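The Slow Return of the Leftover Lunch

For years everyone in Jilton went out at noon, and I do mean everyone, down the hill to the Prurna bakery for a hot roll and a good long gossip. Then the bakery closed one September, and people began bringing last night's supper to work instead. 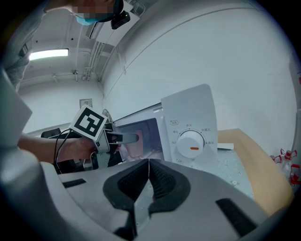

Stew on Monday

Stew is the great favorite, of course (it always tastes better the next day!), and at Hendricks, where 146 people share one lunchroom, the talk has grown as warm as the food.

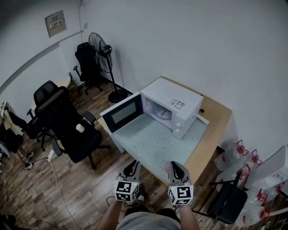

A microwave with two knobs and its door open.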